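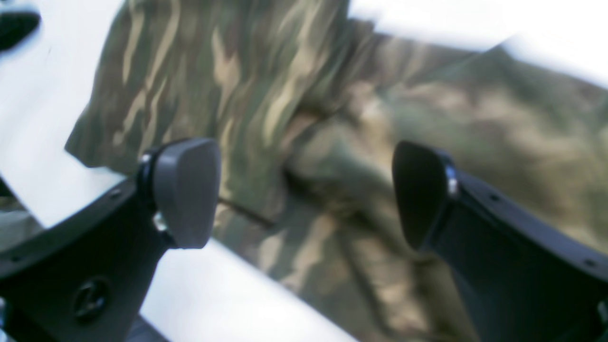

Wrist view: gripper over the camouflage cloth, left pad gray, right pad dark.

Stumodex Community Help
Topic: Student Projects > Grasping and Handling

Fabric folding task: gripper closes on the cloth but the grasp is not repeatable

Posted by Tymofii Hladun

I am writing on behalf of a student team of 7 enrolled in a one-semester automation course. Our assigned project is to have a single arm pick up a piece of fabric by a fold, lift it clear of a white table, and lay it down in a marked area. The project review takes place in January, and the course handbook requires a success rate to be reported over 30 consecutive attempts with no manual correction between them.

The gripper has two fingers with paddle-shaped pads, and the camera is mounted at the wrist. Our software finds the outline of the cloth against the table, selects a raised ridge inside that outline, and lowers the open fingers on either side of it. The view attached to this post is typical of what the program receives.

We have the following difficulties.

The outline is found without trouble where the edge of the cloth is sharp against the table. Where the image is blurred or the table is very bright, the outline moves from one image to the next.

The ridge finder often selects a dark green streak in the printed pattern in place of a true fold. The team has labeled 241 images by hand, and the results improved only slightly.

When the ridge is chosen correctly, the fingers sometimes close on a single layer of cloth and sometimes on several. We would like the number to be consistent.

The team would be grateful for advice on which of these matters to address first. We are permitted to change the software, the lighting and the pads. We are not permitted to change the cloth, as all teams in the course have been issued the same one.

Posted by Anca Manole

Thank you for a clearly stated request. I supervise student work of a similar kind and would suggest that the team begin with the image and leave the grasp until later.

In the view you have posted, the left part of the cloth is fairly sharp and the right part is badly smeared. The upper right of the table is close to pure white. A program cannot find a dependable edge under those conditions, and further labeling will not supply the missing detail. Please have the arm come to a complete stop before an image is taken, and wait a short interval after the stop before the shutter is triggered. Then fix the exposure by hand so that the table reads as light gray. If the camera is left on automatic exposure, it will change its setting each time the dark fingers cover more or less of the view.

On the matter of streaks and folds, a printed pattern of this type will defeat any method that relies on brightness alone. Place one lamp low and to the side. Take one image with it on and one with it off, with the arm in the same position. The printed streaks will remain largely the same in both, while the shadows in the folds will change. Subtract one image from the other and run the ridge finder on the result. A former team of mine used this method in a project named Costache and was able to discard most of its labeled set.

As to layers, I would advise the team to record the height of the fingertips at the moment of closing for each of the 30 attempts. Variation of as little as 3 millimeters may be sufficient to account for the difference. Should the height prove to be constant, the pads may be considered next.

I would also recommend that the report state plainly how a successful attempt is defined. Reviewers frequently ask whether a cloth that was lifted and then slipped has been counted.

Posted by Irier

We had this with a towel. Slower closing speed helped, and we taped thin rubber on both pads. Also check that both pads are the same material, because yours are different colors and ours slid more on one side when we mixed them.

Posted by Tymofii Hladun

The team thanks both respondents. The stop before each image has been added to the program and the exposure is now fixed. The lamp will be tested at our next laboratory session, and the fingertip height will be recorded from this point onward. We will also confirm the material of the two pads with the laboratory supervisor before any rubber is applied.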